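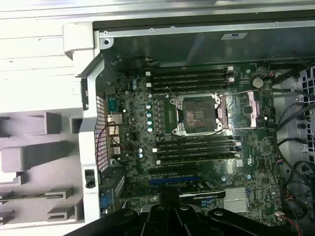
Salamatu Sowah 问我,没有学过电脑的人可以来吗?我回答她:可以,我们就是为这样的人开这个班。所以现在我把招募的内容写清楚一点。

Gbeho 旧电脑整理小组,四月招募参加者

我们在 Cesthorpe 的工作间收下公司不用的台式工作站,拆开,清洁,检查,能用的重新装好,送给 Jorkley 的社区学习室。仓库里现在还有 417 台等待处理,人手不够。

参加者要做的事情:
打开机箱侧板,机箱放平再工作;
检查 CPU 插座的针脚有没有弯,手指不可以碰到针脚;
内存插槽两边的白色卡扣,一个一个试开和关;
更换主板上的纽扣电池,显卡先不拆,等组长看过;
在登记表上写下缺少什么零件。没有处理器和内存的机器也要登记,不要放到废品那边。

我们希望您:年满十八岁,眼睛和手比较稳定,做事不着急。有眼镜请带来。会用十字螺丝刀就足够了,其他的第一天会教。

时间是早上九点到下午一点,一共 20 次,可以和组长商量请假。每次有交通补贴 300,全部完成的人另外得到 2,000。午饭由 Otano 食堂提供,素食请提前说。

报名请到工作间门口填表,或者写一封短信放进信箱,写上姓名、电话和您方便的日子。简历不需要。

评论

阿梅:请问长头发要不要扎起来?去年我在别的地方,他们要求的。

Gbeho 小组:要的,手链和戒指也请放在家里。

老郑:我只会修收音机,主板没有碰过,想试一试。

lin_k:二十次是连续的吗?我下午有课,一点能准时走就报名。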